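Care of field uniforms and kit at home

December 4, 2021
By the Household Desk, Gadisard Garrison News

Most uniform damage seen at the clothing counter is laundry damage. Combat fabric is treated at the factory to keep its reflection under night-vision equipment close to that of vegetation, and the wrong detergent undoes that well before the cloth wears out. The notes below cover members who wash their own kit in quarters after an exercise.
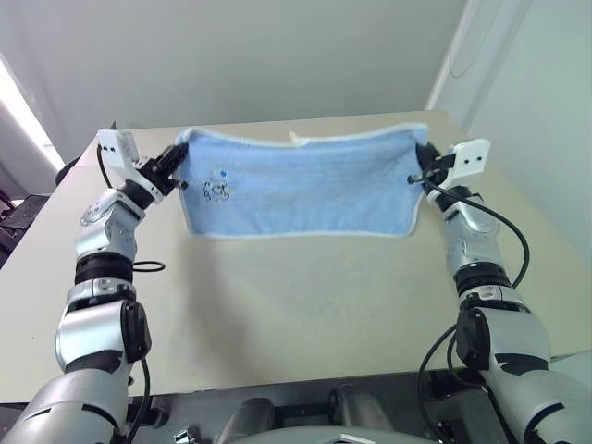 Towel held out by the upper corners.
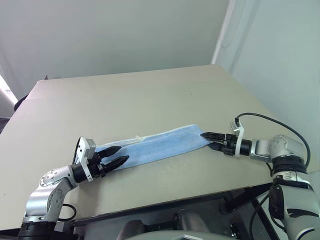
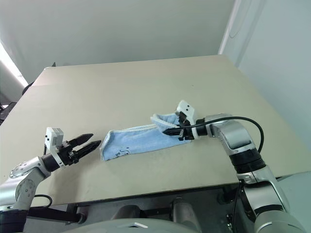 Sort before washing. Combat shirts and trousers go in one load, wool socks and thermal layers in another. Towels shed lint that lodges in hook-and-loop tape, so keep them out of both. Close all tape and zippers, empty the pockets and remove rank slip-ons, name tapes and badges.

Detergent. Use a product with no optical brightener. Brighteners are listed on the label, sometimes as "fluorescent whitening agent" or "colour brightener". They make cloth glow under ultraviolet light and cannot be fully rinsed out. A box marked "free and clear" may still contain them, so read the ingredients. No bleach, no starch, no fabric softener.

Temperature. Wash at 40 °C or below. Turn garments inside out to limit abrasion on the print. Mud should be left to dry and brushed off with a stiff nylon brush before the garment goes near water. Wet mud spreads into the weave and takes two washes to shift.

Drying. Line dry in shade where possible. In a basement, leave a hand's width between garments and run a fan across them. If a tumble dryer must be used, select low heat and take the load out slightly damp. Do not iron. A pressed crease in the sleeve breaks the fibres along the fold and shows as a pale line within a season.

Wet weather gear. Coated jackets are sponged down with plain water and hung by the loop. They are not dry cleaned. When water stops beading, wash once with a technical cleaner and reapply a spray-on repellent. Seam tape that has started to lift can be pressed back with a cool iron through a cotton cloth. Tape that has come away completely goes back to stores.

Boots. Pull the insoles and loosen the laces to the toe. Stuff with newsprint and change it after 3 hours. Keep leather off radiators and heat registers. Salt stains come off with equal parts white vinegar and water, applied with a rag and wiped clear. Polish suede boots and they are finished as suede boots.

Body armour carriers. Remove the plates and soft panels first and store them flat. The carrier is hand washed in a bathtub with cool water and rinsed until the water runs clear. Never immerse a soft panel. If one has been soaked, report it.

Sleeping bags. Front-load machine only, a single bag per load. The Zanetti machines in the Plorken Street laundry room take a full winter bag; the top loaders in the older quarters do not. Store the bag loose on a shelf, out of its compression sack.

Storage between April and the fall exercise. A closed tote will trap moisture, so pack only kit that has been dry overnight. Cedar blocks are acceptable. Mothballs are not, as the smell carries downwind for weeks.

Exchange. Faded or brightened uniforms can be exchanged at the Trirkolent depot, counter 9. Bring the garment clean.

Related items
Packing a rucksack for a winter move
Mould in basement storage lockers
Sewing on name tapes by hand
Stove fuel: what can be kept in quarters
Moving day checklist for posted families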